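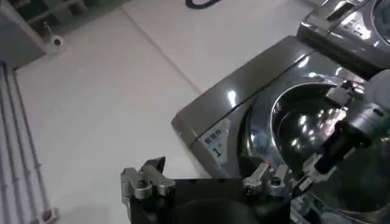

Laundry Room, Garnus House
Updated 27 March 2026
Photos and notes by Ginette Petrenko

The laundry room at Garnus House reopened to residents in March after the new floor went in. This page is for people who are moving in and want to know what they will be using, and for current residents who haven't been down since the work was done.

The room is on the lower level, past the mailboxes. Your door key opens it. Lights come on by themselves and stay on for as long as there is movement.

Washers
The washers are front loaders with a gray-silver finish, standing in a row on the white tile. Number 1 has its numeral on the front label, next to the door opening. When you report a problem, give the number. Leave the door open after you take your clothes out so the drum can dry. The tops get scratched easily, so please don't drag baskets or detergent bottles across them.

Floor and pipes
The tile is smooth and gets slippery when there is water on it. A mop is kept behind the entrance door. The white pipes low along the wall are held with small clips and should not be stepped on or used to hang anything. There is a hook under the wall shelf for keys or a small bag.

Cost
A wash is paid with the Prevum card, which you load at the front desk. The most you can keep on a card is 500 credits. Thérèse Arsenault at the desk can also move a balance from an old card to a new one, and that takes about 4 days. Cards from the former Badent system no longer work. 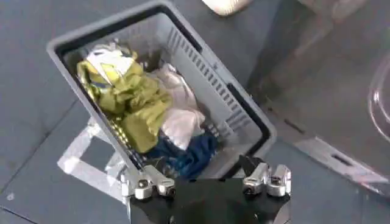
Sorting is done before you come down, if possible. There is only one folding table and it fills up in the evening. Check pockets and close zippers, and keep anything new and dark away from the light things for the first few washes. A mixed load like the one in the gray basket, with navy and yellow-green in among white and pale pink, is better split in two. If you only have enough for one load, run it cold on the short cycle.

Baskets
Bring your own basket and take it back upstairs with you. Slotted plastic ones work well, as they let some air through to damp clothes on the way up. Baskets left overnight are moved to the storage closet and kept through the end of the month. Unclaimed clothes go to the Moschos thrift store.

Detergent
Use liquid or powder made for front loaders. Two tablespoons is plenty for a normal load. Pods go in the drum before the clothes. Please don't pour fabric softener directly onto anything.

Spin speed
The wool setting spins at 900. Use it for sweaters and anything with trim you care about. Heavy towels need the cotton setting or they will come out too wet for the drying racks.

Questions about the room go to Thérèse at the front desk. Corrections to this page can be sent to me.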